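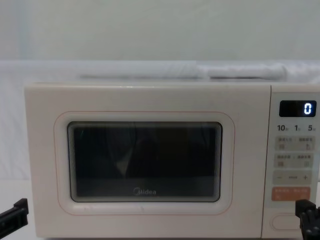
Fig. 1. Microwave station, chest camera. Display at 0, both grippers low in the corners.

Week 6 handout: collecting demonstrations
Estela Pereyra

Read before lab. Short version of what I said in class, plus what I forgot.

What we want: examples of a task done well, start to end, by a person driving the arms. The learner copies what it gets. Sloppy in, sloppy out.

Task this week = microwave. Open door, deal with whatever is on the plate, close door. Each attempt is one episode. Target for the whole class is 400 episodes, 21 per pair, leftovers I will do myself.

Before recording
- display reads 0
- grippers open, clear of the door
- table in front of the oven empty
- both views live (chest and head). Check them, don't assume
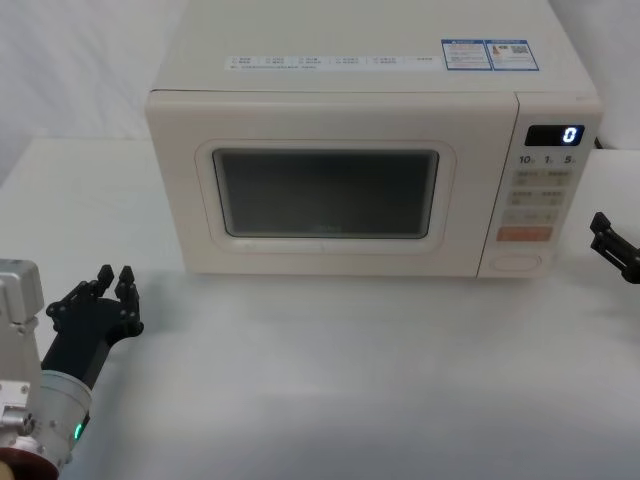 Start pose matters less than people think. Move it a little every episode. If all your episodes begin from the exact same spot the policy learns that spot and falls apart 2 cm away. Same for the oven, nudge it now and then. Pairs in September never did this and their Dawber runs were useless outside the one setup.

Speed: slow but not frozen. Long pauses are poison, the learner picks up the pause too and just sits there. If you need to think, think before you hit record.

Mistakes. Small fumble and you recover = keep it, recoveries are good data. Hit the oven hard, drop something, lose a camera = mark as failed, do it over. Dont delete the failed ones, we use them in week 8.
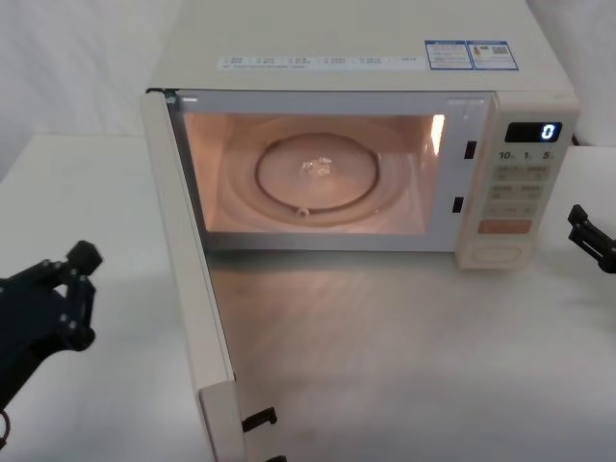
The door is the hard part. It swings wide and takes up room on the left, so plan where the left arm goes before you open. Watch light too: the inside of the oven is much brighter and pinker than anything else on the table, and shiny stuff on the plate glints. Vary the item on the plate for that reason.

Labels: one line per episode. Who drove, item, result, anything odd. "Fine" is not a note. Upload to the Predport folder the same day, wich means before you leave the lab.

For next time: pick 2 of your own episodes, one good one bad, be ready to say why.

Comments (3)

mk_lab: does a recovery count if the door bounces shut and I reopen it?

E. Pereyra: yes, keep it, write it in the note

tobin: folder link asks for a password??

Contact: lab office, Zerkunberg | © 2023 E. Pereyra | Back to top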